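**Rerkula handheld gripper pair: two months in**

I've been collecting demonstrations for our pick-and-pack policy with a pair of these since April, and I'm still happy every time I pick them up! You squeeze the handle, the jaws close, the wide camera on top records it, and that's your example. No arm to haul around, no teleop lag. We hit 500 episodes far sooner than I'd planned for.

The finger pads are my favorite part. They have a fine grid texture that bites on crinkly plastic, and snack bags are miserable things to grab (slick, puffy, never the same shape twice). My old Hestitz pair dropped so many that I spent my evenings trimming failures out of the Fosau set.

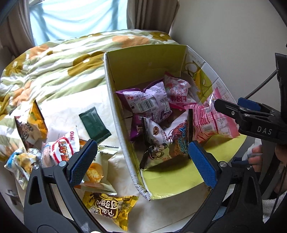 Packing into a box is where having two of them pays off, with one tool steadying the cardboard while the other goes in. I shuffle the bags between takes and switch rooms as often as I can, and the policy copes much better with mess than it did when everything came off one clean bench.

Gripes: the cable gets in the way on crossing moves, and my wrists want a break after 2 hours. Start-up calibration is fussy too. Rerkula's own guide skips a step, so use the Oberholzer notes.

4 stars, and I'd buy the pair again tomorrow.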